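Search this site Go

Filed under: Home & Table, Odds and Ends

So, the marble table. A bunch of you wrote in after the September letter (36 of you, wow!) asking how I keep mine from looking smeary by lunchtime, and the answer is that I wipe it far more than I'd like to admit.

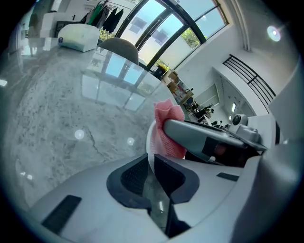

Stone shows every fingerprint once the daylight hits it, so I go over it with a barely damp cloth and then again with a dry one. No vinegar, ever! I learned that one on a shelf at the Skellstead place and the dull patch is still there.

Plates I do last. I wipe the rim and the underside too (a gritty plate bottom will scratch polish, ask me how I know), then set it down and leave it alone.

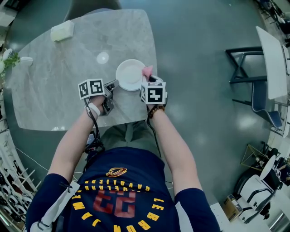 My current cloths came from Jornamum and they've held up through two months of daily washing, no fabric softener. If you've found something better for crumbs, write back and tell me, I'm all ears.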